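Clirasska 그리퍼 비교 시험 정기 회의록

일시: 목요일 오후 2시
장소: 2층 작은 회의실
참석: 하드웨어 담당, 데이터 담당, 학습 담당, 현장 조작 담당, 기록(본인)
안건
가. 지난 회의 숙제 점검
나. Stosik과 Sultex 손가락 비교 결과
다. Husar 기록 장치 펌웨어와 시간 동기
라. 마커 위치와 가림 문제
마. 작업 목록 개편
바. 다음 시험 일정과 준비물
사. 기타

가. 지난 회의 숙제 점검

손가락 패드 교체 주기를 정하기로 했던 건은 결론이 났음. 하드웨어 쪽에서 쓰던 패드를 떼어 모아 두었다가 한꺼번에 비교했는데, 닳는 자리가 거의 전부 끝쪽에 몰려 있었다고 함. 가운데는 새것이나 다름없음. 그래서 날짜로 바꾸지 말고 끝쪽 홈이 손톱에 걸리지 않으면 바꾸기로 함. 판정이 쉬워서 다들 좋아했음. 교체한 패드는 버리지 말고 봉투에 장비 번호를 적어 보관.

무게추 건. 손에 드는 쪽이 앞으로 쏠린다는 조작 담당 의견에 따라 손잡이 뒤쪽에 추를 달아 보기로 했었음. 달아 보니 쏠림은 줄었는데 손목이 빨리 지침. 달지 않은 쪽이 낫다는 데 이견 없음. 추는 떼고 대신 케이블을 팔꿈치 쪽으로 한 번 고정해서 끌리는 힘을 줄이는 방식으로 감. 이 방식은 조작 담당이 정말 마음에 들어 했고, 회의 중에 직접 팔에 걸고 시범을 보여 줌. 벨크로 띠 폭은 좁은 것보다 넓은 것이 좋다고 함.

공용 폴더 이름 규칙은 아직 미완. 데이터 담당이 초안을 올렸으나 한글과 영문이 섞여 있어 스크립트가 넘어짐. 영문 소문자로 통일해서 다음 회의 전까지 다시 올리기로.

나. Stosik과 Sultex 손가락 비교 결과

오늘 가장 오래 이야기한 안건. 결론부터 적으면 얇고 미끄러운 포장물은 Stosik, 단단하고 각진 물건은 Sultex가 나았음. 예상과 같은 부분도 있고 완전히 뒤집힌 부분도 있어서 듣는 내내 재미있었음.

시험에 쓴 기록은 모두 148건. 같은 조작자가 같은 책상 높이에서 손가락만 바꿔 가며 수행했고, 하루에 한 종류만 쓰지 않도록 오전과 오후를 섞음. 집기, 옮기기, 놓기를 한 동작으로 묶어서 기록하고 중간에 떨어뜨리면 그대로 실패로 남겼음. 실패 기록도 지우지 않은 것은 잘한 결정이었다고 학습 담당이 여러 번 말함. 실패 직전의 손목 각도가 꽤 일정해서 나중에 따로 볼 가치가 있다고 함.

휘어진 손가락(Stosik)의 장점은 끝이 먼저 닿고 몸통 쪽에 여유가 남는다는 점. 봉지처럼 가운데가 불룩한 물건을 잡을 때 눌러 터뜨리지 않음. 반대로 나무 블록처럼 면이 평평한 물건을 잡으면 접촉이 선에 가까워져서 물건이 돌아감. 조작 담당 말로는 손끝으로 연필을 세워 잡는 느낌이라고. 블록을 들고 방향을 맞춰 끼우는 작업에서 이 차이가 가장 크게 느껴졌다고 함.

곧은 손가락(Sultex)은 면 접촉이 넓어서 블록, 책, 납작한 상자에 강함. 무거운 것도 잘 버팀. 물을 채운 900그램짜리 통을 들고 책상 한쪽에서 반대쪽까지 옮기는 시험을 Sultex는 무리 없이 마쳤고, Stosik은 통이 천천히 아래로 미끄러졌음. 그런데 얇은 포장물을 책상에서 바로 집어 올리는 것은 Sultex가 의외로 서툴렀음. 손가락 끝이 두꺼워 책상과 봉지 사이로 들어가지 못하고 밀어내기만 함. 지난달에는 다들 Sultex가 전부 이길 것으로 보고 있었으므로 이 부분은 기분 좋은 반전.

하드웨어 담당 제안: Sultex 끝을 5밀리미터만 깎아 쐐기처럼 만들어 보자. 출력물이라 금방 시험할 수 있고 패드도 지금 것을 잘라 쓰면 됨. 모두 찬성. 이 시제품이 정말 기대됨. 끝이 얇아지면 버티는 힘이 줄어드는지 확인하려고 물통 시험도 그대로 다시 하기로.

벌어지는 폭에 대한 이야기도 나옴. 두 종류 모두 책상 위 작은 물건에는 충분하지만 머그잔 몸통을 위에서 잡으려면 Stosik은 손목을 틀어야 함. 손잡이를 잡으면 된다는 의견과, 손잡이만 잡은 데이터는 학습에서 편향이 된다는 의견이 갈렸음. 일단 잔은 양쪽 방법을 번갈아 하고 메모에 어느 쪽인지 적는 것으로 정리.

레버 감각. Stosik은 끝까지 당겼을 때 딱 멈추는 느낌이 없어서 조작자가 자기도 모르게 계속 힘을 줌. 긴 기록 뒤쪽으로 갈수록 닫힘 값이 조금씩 커지는 것이 그래프에서도 보였음. 멈춤 돌기를 넣을지, 조작자 교육으로 해결할지는 의견이 나뉘었고, 돌기를 넣은 것과 넣지 않은 것을 한 손씩 달아 보자는 안이 채택됨. 왼손과 오른손이 다르면 헷갈리지 않겠느냐는 질문에 조작 담당이 오히려 비교가 선명해서 좋다고 답함.

다. Husar 기록 장치 펌웨어와 시간 동기

Husar 새 펌웨어를 올린 뒤 첫 회의. 가장 반가운 변화는 녹화 시작이 눈에 띄게 빨라진 것. 예전에는 버튼을 누르고 한참 서서 기다려야 했고, 그 사이 손이 내려가서 첫 부분을 잘라내야 했음. 지금은 누르면 바로 타이머가 돌아서 잘라낼 구간이 거의 없음. 데이터 담당이 편집 시간이 줄었다며 매우 기뻐함.

시간 동기는 개선되었지만 끝난 문제는 아님. 머리 쪽 영상과 그리퍼 쪽 영상이 시작 직후에는 잘 맞다가 긴 기록에서 조금씩 벌어짐. 가장 긴 기록이 56분이었는데 그 파일 끝부분에서는 손가락이 닫히는 순간이 두 영상에서 눈으로도 어긋나 보였음. 짧은 기록에서는 차이를 찾지 못함. 원인 후보로 저장 매체 속도와 온도가 나왔고, 하드웨어 담당은 온도 쪽에 무게를 둠.

당분간의 운영 방법
기록을 길게 이어 가지 말고 작업이 하나 끝날 때마다 끊는다.
시작과 끝에 그리퍼 두 개를 한 번씩 동시에 닫았다가 연다.
어긋남을 발견하면 파일을 고치지 말고 표시만 남긴다.

두 번째 항목은 조작자가 잊기 쉬우므로 시작 절차 종이에 굵게 써서 붙이기로 함. 박수를 치면 되지 않느냐는 의견도 있었으나 양손에 장비를 쥐고 있으므로 기각. 다 같이 웃었음.

전원. 오전에 완충한 배터리가 점심 전에 경고를 띄우는 일이 계속됨. 새 펌웨어 탓인지 배터리가 늙은 탓인지 구분이 안 됨. 같은 배터리를 이전 펌웨어 장치와 새 펌웨어 장치에 번갈아 꽂아 보고 결과를 표로 남기기로. 담당은 하드웨어.

화면 밝기. 창가에서 화면이 잘 안 보인다는 의견. 밝기를 올리면 전원을 더 먹으니 우선 각도 조절로 해결해 보고, 받침대를 조금 더 눕힐 수 있는 조인트를 알아보기로 함.

라. 마커 위치와 가림 문제

그리퍼 밑동에 붙인 사각 마커가 머리 쪽 카메라에서 얼마나 자주 가려지는지 데이터 담당이 정리해 옴. 책상 위에서 앞으로 뻗는 동작에서는 거의 항상 보임. 가려지는 것은 두 손이 가까이 모여 한쪽이 다른 쪽을 덮을 때, 그리고 몸을 숙여 손이 머리 바로 아래로 올 때였음. 특히 포장을 양손으로 뜯는 작업이 심함.

대책으로 마커를 하나 더 붙이자는 의견과, 작업 방식을 바꾸자는 의견이 있었음. 마커를 더 붙이면 인식 설정을 처음부터 다시 잡아야 하므로 이번 차수는 그대로 가고, 다음 차수 부품을 출력할 때 옆면에 평평한 자리를 미리 만들어 두기로 함. 자리만 있으면 언제든 붙일 수 있으니 부담이 없음. 좋은 절충이라고 생각함.

마커 인쇄물 재질. 지금 것은 조명 바로 아래에서 반사가 생김. 무광 시트로 바꾼 견본을 돌려 보았고 만져만 봐도 차이가 남. 바로 교체 결정. 붙일 때 네 모서리에 기포가 생기지 않도록 카드로 밀어서 붙일 것. 크기는 절대 바꾸지 않음. 지난번에 출력 배율이 어긋나 하루치를 다시 잡은 일이 있으므로 붙이기 전에 반드시 자로 재 보고 값을 적어 둠.

그리퍼 카메라 화각에 대해서도 이야기함. 둥글게 휘어 보이는 넓은 화각이라 손가락과 방 전체가 한꺼번에 들어오는 점은 위치 추정에 큰 도움이 됨. 벽돌 벽이나 창틀처럼 움직이지 않는 무늬가 늘 어딘가 들어와 있기 때문. 대신 사람도 자주 들어옴. 학습 담당은 사람이 움직이는 영역이 위치 추정을 흔드는지 확인해 보고 싶어 하고, 일부러 사람이 지나가는 기록과 그렇지 않은 기록을 나눠 비교하자고 제안. 채택.

렌즈 닦기는 매 기록 전으로 통일. 안경 닦는 천을 장비 가방마다 하나씩 넣기로 했음.

마. 작업 목록 개편

지금 목록은 만들 때 떠오르는 대로 적은 것이라 비슷한 것이 겹치고 빠진 것도 많음. 물건 모양이 아니라 손가락이 겪는 접촉을 기준으로 다시 묶자는 제안이 나왔고, 이야기가 아주 활발했음. 초안은 다음과 같음.

끝으로 집기: 작은 봉지, 티슈, 종이 카드
감싸 잡기: 컵, 공, 둥근 통
면으로 잡기: 블록, 책, 상자
잡은 채 방향 바꾸기: 펜, 드라이버, 병뚜껑
두 손 함께: 수건 접기, 지퍼백 열기, 상자 옮기기

이렇게 묶으니 Stosik이 강한 줄과 Sultex가 강한 줄이 바로 보임. 학습 담당은 묶음별로 결과를 따로 내면 손가락 모양과 성능의 관계를 훨씬 또렷하게 이야기할 수 있다고 함. 수건 접기는 두 손가락 모두 아직 기록이 적어 어느 쪽이 낫다고 쓰기 이름. 다음 차수에서 우선순위를 올림.

물건 배치는 조작자가 매번 손으로 흩어 놓기로 함. 지금까지는 정해진 자리에 놓는 습관이 생겨서 오른손이 너무 쉬운 쪽으로만 움직였음. 높이도 바꿈. 낮은 책상, 높은 책상, 바닥까지 넣자는 의견인데 바닥은 허리에 부담이 가므로 짧게만 진행.

책상 표면도 이야기됨. 나뭇결 상판에서는 괜찮은데 흰 상판에서는 흰 포장물의 경계가 그리퍼 카메라에 잘 안 잡힘. 같은 물건을 두 상판에서 모두 해 보기로. 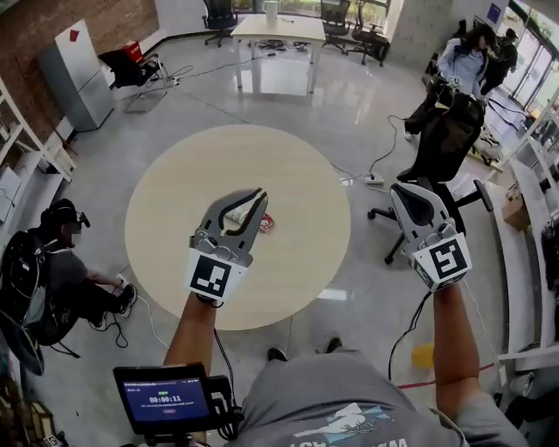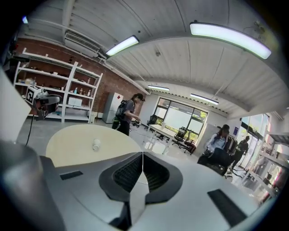
손가락 끝의 여유 공간을 어떻게 잴지를 두고 안건 나의 이야기가 다시 이어졌음. 닫힘 값 하나만 적어 두면 끝이 닿은 것인지 몸통까지 닿은 것인지 구분할 수 없다는 것이 학습 담당의 지적. 두 번째 사진처럼 검은 손가락 두 개가 위쪽 끝에서 만나고 그 아래로 뾰족한 틈이 남는 모양이면 틈의 크기를 영상에서 직접 읽을 수 있지 않겠느냐는 아이디어가 나왔고, 모두 바로 해 보고 싶어 했음. 첫 번째 사진의 왼쪽 그리퍼처럼 흰색과 초록색의 작은 포장물을 문 상태에서는 손가락 사이가 물건으로 채워지므로, 아무것도 물지 않은 상태의 영상을 기준으로 삼자는 안까지 정리됨. 추가 센서 없이 손가락 카메라만으로 된다면 정말 큰 수확. 데이터 담당이 짧은 기록 몇 개로 먼저 시도해 보고 다음 회의에서 화면으로 보여 주기로 함.

바. 다음 시험 일정과 준비물

다음 시험은 깎은 Sultex 손가락이 나오는 대로 시작. 첫날은 끝으로 집기와 면으로 잡기만 하고, 나머지 묶음은 그 결과를 보고 순서를 정함. 오전에는 기존 손가락, 오후에는 새 손가락으로 시작하고 다음 날은 반대로.

하드웨어: 쐐기형 손가락 출력, 레버 멈춤 돌기 한 손 장착, 무광 마커 교체, 배터리 교차 시험
데이터: 폴더 이름 규칙 재작성, 긴 기록의 영상 어긋남 표시, 손가락 틈 읽기 시도
학습: 실패 직전 손목 각도 정리, 사람이 지나가는 기록과의 비교 설계
조작: 시작 절차 종이 수정, 새 작업 묶음 시연, 넓은 벨크로 띠 구매 요청
기록: 회의록 공유, 작업 목록 초안 문서화

준비물 가운데 지퍼백과 티슈는 금방 떨어지니 넉넉히 살 것. 포장물은 터지면 정리가 힘들어서 내용물이 가루인 것은 빼기로 함. 물통 시험은 장비가 없는 쪽 책상에서 하고 뚜껑에 테이프를 감음.

사. 기타

케이블 정리. 바닥에 케이블이 많아서 조작자가 뒤로 물러설 때 신경이 쓰인다는 의견. 기록 시작 전에 발이 닿는 범위를 한 번 둘러보고 치우는 것을 절차에 넣음. 천장에서 내려 거는 방식은 다음에 검토.

쉬는 시간. 조작 담당이 집중이 떨어지면 레버를 세게 당기게 된다고 해서 기록 사이에 장비를 완전히 내려놓는 시간을 두기로 함. 손목 스트레칭 그림도 벽에 붙일 예정.

다른 팀에서 Stosik 한 벌을 빌려 써 보고 싶다는 문의가 있었음. 멈춤 돌기 비교가 끝난 뒤에 빌려주는 것으로 답하고, 쓰고 난 감상을 꼭 적어 달라고 부탁하기로. 우리와 다른 손으로 써 본 의견이 들어오면 비교가 더 풍성해질 것 같음.

Sultex 쪽 여분 나사가 부족함. 규격이 Stosik과 달라 섞어 쓰면 나사산이 상하니 통에 이름을 써서 나눠 둘 것.

비교 결과를 사내 발표로 만들자는 제안도 있었음. 물통이 미끄러지는 영상과 봉지를 밀어내기만 하는 영상을 나란히 틀면 설명이 거의 필요 없을 것 같다는 의견에 다들 공감. 쐐기형 결과까지 넣어서 준비하기로 하고 발표자는 다음 회의에서 정함.

오후 4시 10분 마침. 다음 회의는 같은 요일 같은 시간, 쐐기형 손가락 실물을 가지고 시작함.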